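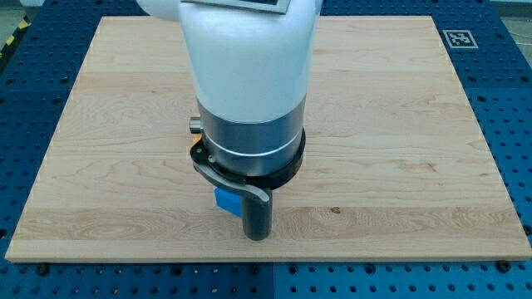

Thread: Bare board, what do I put on it before it goes to my sister?

Larnon Woodshop Forum > Finishing > Kitchen and table stuff

teganD
Posted 2018-12-02

OK so I have a plain rectangular board, sanded and ready to go, and I have completely frozen on the finish. It's going to my sister for bread and cheese, mostly bread, because she bakes like she's feeding an army. I've read so many old threads on here that I now know less than when I started!

What I have in the house: mineral oil from the drugstore, a can of tung oil I inherited with the garage, and a lump of beeswax. What I don't have is patience. She's coming up for the holidays and I'd like to hand it over without it smelling like a hardware store.

Do I just slap on the mineral oil and call it done? Somebody talk me into or out of something please.

Tegan

keegan_r
Mineral oil. Done. Next thread.

OK, slightly longer version. Flood it, leave it overnight, wipe it, do it again until it stops drinking. I've given boards away to pretty much everyone I'm related to and every one of them got mineral oil and a sticky note saying "do this again when it looks thirsty." It's cheap, it never goes rancid, and your sister can buy more at any drugstore.

maxhollis
Keegan's sticky note is the whole problem though. Have you ever gone back and looked at those boards? I have, at my own family's houses, and they look like driftwood. People don't re-oil things. They mean to, and then the board goes through a Thanksgiving and a sink full of water and it's gray by spring.

Tung oil cures. Mineral oil never does, it just sits in there until it washes out. If you want to give somebody a thing they can use and forget about, use the oil that gets hard.

BUT please read the can. A lot of what's sold as tung oil finish is varnish and thinner with a picture of a nut on it. If it's inherited garage tung oil I'd want to know what it is before it went anywhere near cheese.

teganD
Just went out and looked. Label says "tung oil finish" and then there's a big rust stain over all the small print. It also has a skin on top like old pudding. I'm going to say that's a no?

maxhollis
That's a no, ha. Take it to the hazardous waste day and don't look back.

r_dalsgaard
Hello all, I usually only read. I'm with neither of you :)

My mother's bread board never had oil on it at all. She scrubbed it with salt and hot water, stood it on its edge to dry, and it was pale and smooth and I still use it. For bread and cheese you don't need to keep anything out of the wood. There's no meat juice, there's no beet juice. Crumbs!

I think we like oiling things because it makes the grain jump out and that is a very nice minute. It's a nice minute for the person who made the board.

Ragnheiður

keegan_r
I kind of love this, but bare wood plus one careless glass of red wine and you've got a ring forever.

r_dalsgaard
Then you have a ring, and you remember who was there.

shemweta
Former cabinet guy, 3,550 posts of being grumpy in this section, so let me be grumpy again.

Nothing in this thread so far about raising the grain, and that will matter more than which oil. Tegan, when you say sanded and ready, have you wet it down yet? Wipe the whole thing with a damp rag, let it dry all the way, and feel it. It'll be fuzzy as a peach. Knock the fuzz off lightly with your finest paper and then do it over. I do it 2 times on maple and 3 on anything softer or stringier. Skip that and your sister's first wash will do it for you, and she'll think you gave her a rough board.

Also ease the edges. Sharp corners hold no finish and they chip.

After that I don't much care. Oil and wax, fine. Max is right that it won't last and Keegan is right that she can fix it herself in five minutes, and those two have been having this exact fight since I joined.

maxhollis
It's a good fight!

teganD
I have not wet it down. I didn't know that was a thing. I am so glad I asked before I opened the bottle.

Both sides, right? And the edges?

shemweta
Both sides, all the edges, same amount of water, same amount of oil. You treat one face and not the other, it'll cup on you. Stand it up to dry or lay it across a couple of sticks so air gets under. Please don't put it on the radiator. I had a customer do that with a board from the Nurngate job and it went like a potato chip, and then he wanted his money back.

End grain takes a lot more oil than the faces. Keep going back to it.

keegan_r
And put that beeswax to work! Melt it into the mineral oil, low heat, jar sitting in a pan of water. I go 4 parts oil to one part wax. You get a soft paste, you rub it in after the plain oil has soaked, buff it with an old T-shirt. Smells like honey, water beads up on it for a good while. Then put the leftover paste in a little jar and give her the jar WITH the board. People who would never buy a bottle of oil will use a cute jar.

maxhollis
OK, the jar is smart and I'm annoyed. I'd still use real tung and let it cure for a month, but Tegan doesn't have a month, so fine. Jar.

If you ever do go the tung route, start in May and not December. My garage is so cold right now that nothing in there is going to cure before the thaw anyway.

ashby_lurker
Does the brand of mineral oil matter? My local place sells one marked for butcher block and it costs a lot more than the laxative one.

keegan_r
Same stuff. Buy the laxative one and enjoy the look from the cashier.

r_dalsgaard
Or salt and hot water. It's in your kitchen already.

shemweta
Check that there's no fragrance in it. Some of the baby oil people grab is scented. Otherwise yes, same stuff.

teganD
Update! Wet it down last night, and Oduor you were not kidding, it came up like a cheap towel. Sanded, wet it again, and the second time was so much better. First coat of oil is on now and I've been back to the end grain more times than I want to admit. I did have the nice minute, Ragnheiður, I had it twice.

Going to do the wax paste this weekend if I can find a jar with a lid that doesn't smell like pickles. Does anyone know how to get pickle out of a lid?

maxhollis
Baking soda and leave it outside overnight. Or a new lid.

keegan_r
New lid.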